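**Small claims: what to bring and when to file**

19 February 2018

The small claims counter at the Gunum courthouse has moved to Room 13 on the ground floor. Filing hours are unchanged. The most common reason a claim gets sent back is a missing address for the person or business being sued, so check that line before you get in the queue.

You need the completed claim form, two copies, and whatever shows the amount you are asking for. Receipts, repair estimates, and a signed lease all count. A printed text message is fine if the date and the phone number appear on the page. If your claim is against a company, use its registered name — the name over the door is often different.

After you file, the other side has 20 days to answer. If they don't, you can ask for a default judgment, but you still have to prove the amount. Bring the same papers again. The court doesn't keep your originals.

Claims over a security deposit have one extra step. Send the landlord a written demand first and wait seven days. Keep proof of mailing.

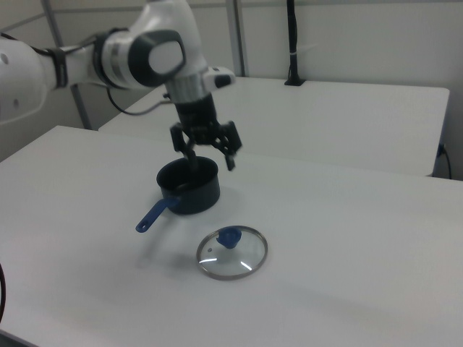
One reader on Lu Street wrote to say that her demand letter came back unopened, and she wanted to know if she had to start over. She doesn't. Keep the returned envelope sealed and attach it to the claim form.

The Himonen Legal Desk reviews forms before filing, free of charge. Call extension 2315 to book. The next evening session on deposit claims will be in October.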